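The Tray from Brollport

My grandmother did not believe in sitting down to tea before everybody had a place for their cup, and since there were always more of us than there were places, she believed above all in trays. She had a round one for visitors, a tin one for the porch, and the big beige one she had brought home on the ferry from Brollport the summer she was newly married, carried flat against her chest in the wind like a shield.

She paid 178 for it, she used to say, and she never said 178 of what, and by the time I was old enough to wonder, the answer had changed so often (coins, eggs, stitches in a borrowed quilt) that I had stopped wanting the true one. My aunts at Jundora wanted it, of course. They offered her 3000 for that tray one winter, laughing until they had to hold on to the stove, and she put on her coat as if they had meant it and took the tray home under her arm.

When the house was sold, in June, my cousin and I drew slips of paper from a bowl to see who would get what. There were 2 slips left at the end, and one was the clock and the other was the tray, and I will confess to you that I prayed for the tray, which is a silly thing to do over a piece of plastic, but there you are.

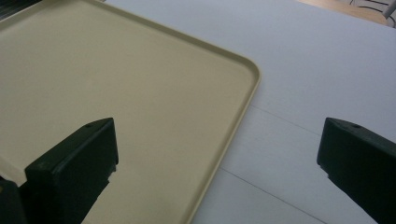

Tea was to be at four, and I had been fussing since noon. I wanted everything the way she would have had it, the dumplings from Hao's, the little bowls, the plum jam that my cousin swears is better from Akia. But first I laid the tray down on the white table, with nothing on it at all, and stood there a good long while. How wide it looked! I ran my thumb along the low rim and around the soft corner, the way I used to when I was small and waiting for the cookies to come, and I could nearly hear her telling me to get my hands off and fetch the spoons.

So I fetched the spoons. Then the bell rang, and it was my cousin, early, with the clock wrapped in a towel.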